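08/01/2020

Third night in a row I have slept badly, so I might as well write this down while I'm still annoyed. Went to the open meeting about the water at the Skurmont hall last night. I said I wouldn't go and then I went. Free coffee, which tasted exactly like our water, so I suppose it counted as evidence.

The Culline people had slides. They always have slides. They want every house on our side of the hill to sign up for the Kinby softener, a gray thing that goes under the sink, and they say it will "give the water back its balance." I wrote that phrase on my hand so I wouldn't improve it later. What balance? It's hard water. It was hard when I moved in, it was hard in February when the kettle gave out, and it leaves a white crust on the tap that I take off with vinegar when I remember to. I have never felt that it lacked balance.

The number they kept going back to was 2798. That is how many households are "already enjoying the difference." I asked enjoying it where, and the man with the clicker said across the region. I asked which region. He said that was a very good question and moved to the next slide. In my experience when someone tells you it's a very good question you aren't getting an answer to it.

Then came the tasting. Two jugs, one marked and one not marked, and we were all supposed to say which was softer. If you put a label on one jug, people will taste the label. I said so, maybe louder than I meant to. A woman behind me said she could definitely tell, it was rounder. Rounder! I drank both and got water twice. I will admit the second was colder, and I think that was the whole trick, if it was a trick. Might just have been the fridge. 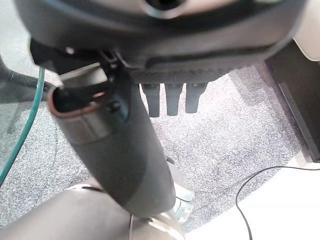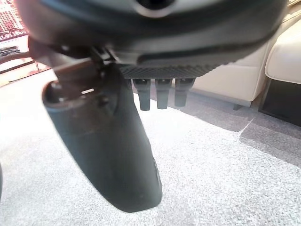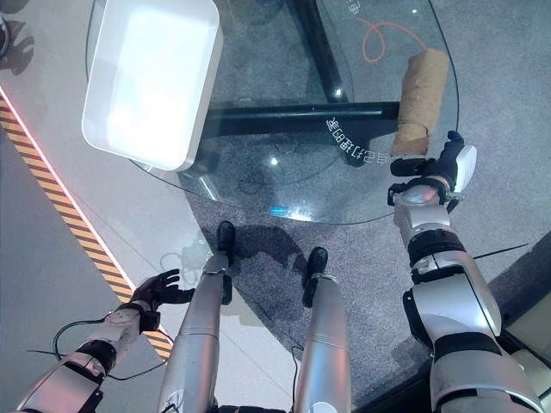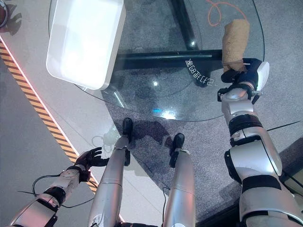 I walked home the long way to cool off and did the sums in my head, and then again on the back of the flyer because I don't trust my head after nine o'clock. The unit is 515 dollars if you sign this month and 530 if you don't. So the great saving, the one printed in red, is fifteen dollars. On top of that you buy the salt from them, and the salt price is not on the flyer at all. I looked on both sides. There's a picture of a waterfall where the salt price should be.

They claim it pays for itself because your appliances last longer. Fine, maybe. My washing machine is a Mugo, it came with the house, and it has been chewing through hard water all this time without a complaint except for the noise, and it made the noise on day one. The kettle did die, I'll give them that. But I had dropped the kettle twice. You can't hang that on the limestone.

To be fair to them – and I am trying, I told myself I would try – the scale is real. I unscrewed the shower head this morning and half the holes were shut. It has been in a bowl of vinegar since breakfast and the whole upstairs smells like a pickle jar. If someone came to me and said, this will save you from doing that a few times a year, here is what it costs, salt included, I would listen. I might even pay. What puts me off is all the talk of skin and hair and sleep. One slide said "sleep." I'd like to know how my water gets into my sleep. I drink less of it in the evening on purpose.

And 2000 liters a month is what they say a person uses. I went and looked at my bill and couldn't make it come out to anything like that, but the bill is in other units and covers an odd stretch of weeks, so I may have it wrong. I'll do it again tomorrow with the calculator.

The neighbors on both sides have signed. One of them told me over the fence that I'd come around, in the voice people use for that. Perhaps I will. I came around on the dishwasher and I was rude about that for years.

For now the flyer is on the fridge, under the good magnet so it doesn't slide off, with a question mark next to the red print. I mean to ring Culline and ask for the price of the salt, just that, and see how long it takes them to say a number. If they tell me it depends I'm hanging up.

Soup for supper, too much pepper. Must remember to rinse the shower head before bed or I'll be standing under vinegar at seven in the morning.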